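How do you all store the odd stuff? (shoes, brushes, things with no box)

**marzipan_shed**
Okay, I finally cleared out the hall closet this February and I am thrilled with it, but I have hit the wall everybody seems to hit. Coats are fine. Bags are fine. What I have left is the odd stuff: garden clogs, a pair of kids' water shoes, two scrub brushes, a sponge thing for the car, a dog ball. None of it stacks and none of it wants to live next to the rest. Do you give each thing its own little spot or do you go for one big open bin and let them all roll around together? I have space for a bin up to knee height. Tell me everything, I love this kind of talk.

**tinpail**
One big bin, always! I have used one since 2010 and I would never go back. The trick is to keep it shallow in practice, so you only ever have a single layer on the bottom. You look down, you see it all, you grab the clog, done. Metal if you can get it. Mine is a Skodau tub with a drain hole and it has been kicked, rained in and sat on, and it still does the job.

**Ottoline_B**
I'm going to disagree with tinpail here, sorry! A bin is lovely for the first week. Then somebody drops a rake head in and it's a pit. I had one for two years and ended up with a wall rack from Overgaard with pegs for shoes and a rail for brushes, and I get a silly amount of joy from it every single morning. Shoes dry better on pegs too, soles out.

**tinpail**
A rake head is not odd stuff, a rake head is a tool! Different shelf!

**Ottoline_B**
Tell that to my husband.

**marzipan_shed**
Ha. I can see both sides. The pegs sound great for the clogs, but what happens to the sponge and the ball on a rack? That's the bit I can't work out. I don't want a rack AND a basket AND a hook.

**quillfeather10**
Net bag for the ball, hung on the last peg. The sponge goes in the bucket with the car shampoo where it belongs, and then you don't have to think about it at all. I'm on team rack but I will say the bin people look like they are having more fun.

**loftladder**
Can I put in a word for the size of the bin? Most people buy too small. I went from a little Kuter crate to a wide metal one and it changed the whole thing for me – shoes lie flat and don't end up wedged on their sides with a brush handle through them. My rule is that if I can't see the floor of it in at least 3 places, something has to come out. I check while the coffee is on, before 10 in the morning, and it takes no time.

**marzipan_shed**
loftladder, that floor rule is brilliant and I'm stealing it. Does the bottom get gross though?

**loftladder**
It gets scratched and stained and I have stopped caring! I wipe it out when the mud builds up. With a painted one I'd fret over every mark. A plain metal bottom just gets a bit more character every year.

**Ottoline_B**
"Character." My mother called that dirt.

**tinpail**
There was a write-up on just this over at Skodari, the household page, with a good picture of a wide metal bin with only a handful of things in it. I'm pasting the part about bins, because it says what I have been trying to say but better. 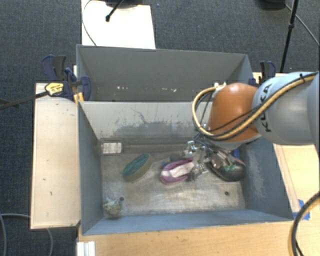 Yolanda Quispe
Home storage editor, Skodari

I have a soft spot for the big open bin. Put a purple shoe with a bright magenta rim on a grey metal floor and you will never lose it again, while a mostly black one beside it needs its bit of bright green before your eye lands on it. Color does so much of the work in a bin! If you are choosing clogs or slip-ons that will live in one, go loud.

The other thing I love is air. Leave bare floor between one thing and the next and you can pick up any of them without digging. Once you pack a bin to the top you have made a drawer with no front, and everyone in the house will start leaving things next to it. Go by floor space and forget about volume. And let the floor get scuffed – mine looks terrible and works beautifully.

**quillfeather10**
Oh, I like her. "A drawer with no front" is my entire garage.

**Ottoline_B**
Fine, the color point is a good one. All my clogs are brown and I lose them even on pegs. But leaving that much bare floor is a luxury! In my hall that's the space for a second bench.

**marzipan_shed**
I measured, and I can fit a wide one under the window if the umbrella stand moves. I think I'm going bin, with one peg above it for the wet pair. Thank you all, I'm off to dig out the tape measure again and check the door still opens.

Comments (3)

Zdzisław Nowicki: Good thread. Drill a second drain hole if yours has only one, mine always pooled in the far corner.

pebblewick: Rack people, do your pegs leave a dent in the heels? Mine do and it drives me up the wall.

hallwaygoblin: I did the floor rule with my kids' toy bin and we found a shoe we had been missing since summer!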